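"Una norma que no cabe en una hoja no la lee el turno de tarde"

Kalliopi Politis lleva varios años redactando procedimientos de trabajo para robots de dos brazos que manipulan ropa. Empezó en Nelex, en el área de seguridad de máquinas, y hoy coordina en Drondeo las reglas internas que siguen los operadores cuando un robot aprende a doblar, separar o recoger prendas. En junio el equipo cerró la segunda versión de su guía de buenas prácticas, conocida en la empresa como Bako. Tiene 40 páginas, aunque ella insiste en que lo que se usa a diario es la primera.

"La primera página es la que está pegada en la pared. Lo demás es para consultar", explica. "La versión anterior tenía casi 100 páginas y la gente la firmaba sin abrirla."

La guía arranca con el estado de la mesa. Antes de que los brazos se muevan, la superficie de trabajo debe contener una sola prenda y nada más. Las que esperan turno van a otra mesa o a una balda, siempre fuera del recorrido de los brazos. Politis reconoce que la regla parece trivial y que fue la que más discusiones provocó.

"Los operadores querían dejar la siguiente camiseta en una esquina para ganar tiempo. Lo entiendo, pero luego el brazo la arrastra, la toma por un pliegue de la otra y esa ejecución ya no sirve para nada. Teníamos 3000 registros del año anterior y hubo que apartar 400 por cosas de este tipo."

El segundo bloque trata del agarre. La norma pide que, en los pliegues a dos manos, las pinzas tomen la tela por puntos simétricos y que la tensión se aplique despacio. También fija que el operador no toque la prenda mientras los dedos estén cerrados, ni siquiera para corregir una arruga.

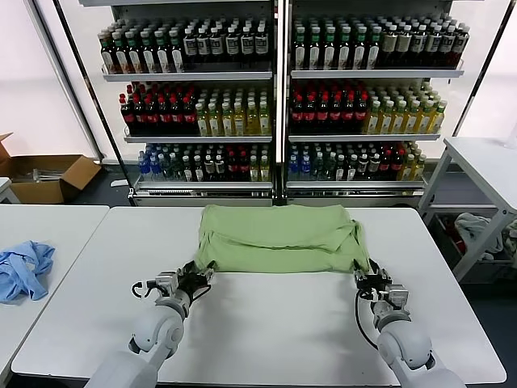
"Si la tela queda mal, se deja mal y se anota", dice Politis. "Es lo que más cuesta enseñar. Una persona ve una solapa torcida y mete la mano, es un reflejo. Nosotros pedimos que se abra la pinza, que se retiren los brazos y que se vuelva a empezar desde la posición de reposo."

Sobre las velocidades prefiere no dar cifras, porque dependen del modelo y de la evaluación de riesgos de cada instalación. Sí cuenta que la guía distingue dos modos, uno para trabajar con personas cerca y otro para cuando la zona está despejada, y que el cambio entre ambos lo hace siempre alguien con nombre y apellido en el parte. "Antes lo cambiaba el que pasaba por ahí. Cuando preguntabas, todos creían que lo había hecho el compañero."

Otro capítulo se ocupa del entorno. Drondeo trabaja a menudo en espacios que se usan para varias tareas, con estanterías de producto detrás de las mesas, y durante un tiempo se debatió si convenía tapar los fondos con paneles lisos. La guía optó por no taparlos. Lo que exige es que el fondo no cambie a mitad de una serie: si se mueve una estantería o se repone mercancía, la serie se cierra y se abre otra.

"Un robot que solo ha visto paredes blancas se comporta peor cuando lo llevas a una tienda. Pero si me cambias el fondo cada diez minutos y no lo escribes, yo después no sé qué estoy comparando." La luz sigue el mismo criterio. No se corrige la que entra de fuera, se apunta la hora y ya está.

La parte de revisión es la más larga. Al empezar el turno se comprueban los dedos, los tornillos y el paso de los cables, se abre y se cierra la pinza en vacío y se mira la señal de las cámaras de muñeca. El operador tiene que confirmar que en la imagen se ven las puntas de los dedos y la superficie de la mesa.
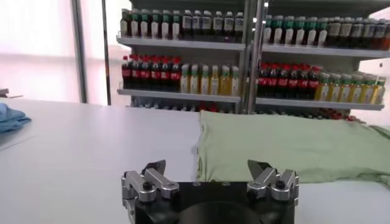

"Los cables son mi obsesión", admite. "En Nelex vi un paro de dos días por un cable que rozaba en cada giro. Se veía a simple vista, pero no estaba en la lista, y lo que no está en la lista se mira cuando sobra tiempo - o sea, nunca."

Una parte del texto procede de fuera. Stanon, la consultora que auditó la primera versión, recomendó separar las obligaciones de los consejos, que hasta entonces aparecían mezclados en el mismo párrafo. Ahora las primeras llevan "debe" y los segundos "conviene". Politis tardó en aceptarlo. "Me parecía cosa de abogados. Luego revisé mis propias frases y había algunas que no sabía en qué grupo poner, así que algo de razón tenían."

Queda pendiente el capítulo sobre paradas de emergencia en celdas compartidas, que ahora remite al manual de cada fabricante. Quiere tener un borrador antes de que se incorpore el próximo grupo de operadores, y se lo dará primero a los del turno de tarde. "Son los que más protestan", dice. "Prefiero que lo hagan con el borrador."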